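Aspect ratios in the Rolcombe remaster

6 April 2026

The new disc of Rolcombe arrived and I have now watched it twice, once for the film and once with a notebook. It is a monster movie from a small studio, Plumitz, and the first home release cropped it badly. The remaster opens the picture back up. These notes cover what changed and what did not.

Framing

The old disc was cropped to fill a widescreen TV. The new one keeps the full width, with black bars at top and bottom. The gain is mostly at the sides. In the harbor attack you can now see the creature and the crowd in the same shot, so the cuts between them make sense. I had always assumed that sequence was edited in a hurry. The editing is fine. The old transfer had simply removed half of each shot.

Color is cooler throughout. Night scenes lean blue, and I prefer the older, browner look for the cave section, but I have no print to compare against.

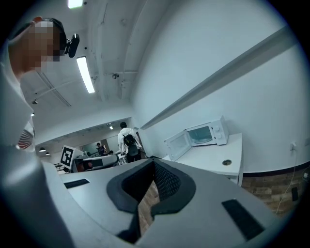
Sound

There are 2 English tracks. The stereo track is the one from the old disc, with the same dropout in reel three. The surround track is new and puts the creature's footsteps in the rear channels well before it appears. Dialogue is low on this track. I raised the center channel and left it there.

Extras

The commentary is by Poonam Nigam, who cut the film. She spends most of it on the deleted opening, which ran through the Clulleo expedition in full and was dropped after a test screening. The footage is not on the disc. She also explains why Bhardwaj, the sequel, moved to another studio: Plumitz had the rights to the creature but not to the island.

The booklet is thin. My copy is number 1026, and the last page is an ad for the soundtrack. The sequel is due on disc in September, and I will check the framing on that one first.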